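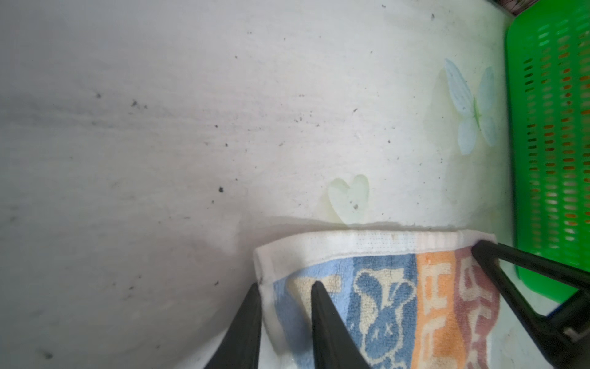

You'll stop knowing what a good towel feels like, one reader wrote to me after my last column, and then you'll be no use to the machine or to anyone else. She has packed gift sets by hand for years and she wasn't being dramatic. She thought that once the arms take over the sorting, the people standing next to them forget the job.

4 min read

Let the arms have the baskets

I've been thinking about her letter for weeks, and I still come down on the other side of it. I love watching these things work! I work at Stasetti, where we put together small household orders – towels, cloths, little boxes of this and that – and since December we've had a pair of robot arms from Zendbridge handling part of the sorting. I was on the bench before they came and I'm on the bench now, so my view is from about as close as you can get without wearing a gripper.

Picking up a towel sounds like the easiest job in the building. Try explaining to someone how you do it, though. Where do you pinch? How do you know you've got one layer and not two? A towel has no handle and no right way up, and after it's been dropped in a basket it never has the same shape twice. I had done this for so long that I'd stopped noticing I was doing anything at all, and then a machine arrived and I had to put the whole thing into words. It was the most interesting month I've had at work.

So my answer to the reader is that I know more about towels today than I did last summer. I can tell you which borders give a good grip and which folds fall open the second you lift them. The folks at Zendbridge kept asking us why we did things a certain way, and half the time we disagreed with each other, loudly, over lunch.
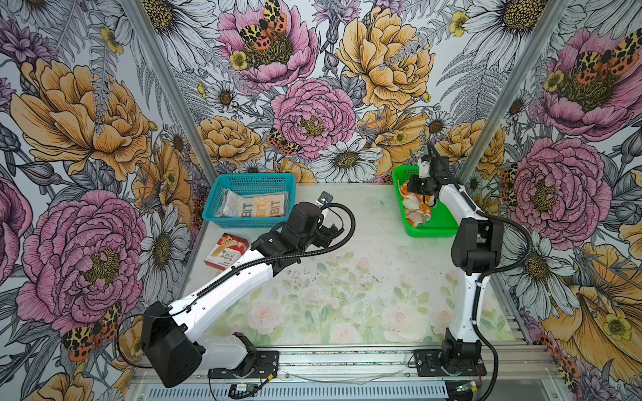 The right arm holds an orange-and-white cloth in the green basket.

What changes for the people is mostly the rhythm. In our busiest stretch we had 3000 pieces to get through, and in the old days that meant the same reach and the same twist until your shoulder complained all the way home. Now a good part of that reaching goes to the arms, and we spend more of the shift checking, repacking and fixing the orders that came in wrong. You talk more. You walk more. One of my coworkers has learned to set up the table herself and is better at it than the people who trained her.

I won't pretend it's all sunshine. Watching can be more tiring than doing, especially late in the afternoon, and a person who is only watching will drift. We asked for turns at the station and we got them, and I'd tell any shop that's thinking about arms to sort that out before the first one is bolted down. Pay is another thing. When Tanow brought in its own sorting line, the people who ran it kept the packer's rate for months while doing a technician's work, and I think that was wrong. If I can read a bad grip and know what to do next, that's a skill, and it should be on my pay slip.

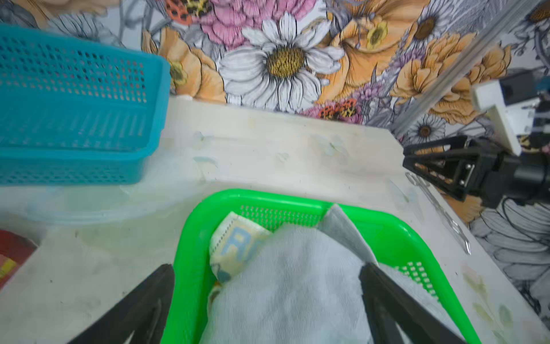
Who gets to teach it

The part that makes me most hopeful is the teaching. Somebody has to decide what counts as done. Is a bunched towel in a basket fine, or does it need another go? An engineer can guess, but a packer knows which customers will mind and which orders are getting refolded anyway. At Stasetti those calls come to the bench, and when we say a job isn't good enough the settings get changed, usually by the next morning.

Over at Texier, from what I hear, the packers were shown the finished system on the day it was switched on. They resent it, and I would too. It could be the same arms and the same baskets and I'd be writing a very different column.

So to my reader, with real thanks for the letter: keep your hands in it. Ask for your turn at the table, argue about the folds, and make them write down what you know with your name next to it. Then come and see ours, any afternoon after two. I'll be at the bench, probably explaining hems to someone who didn't ask.

1828 shares
80 comments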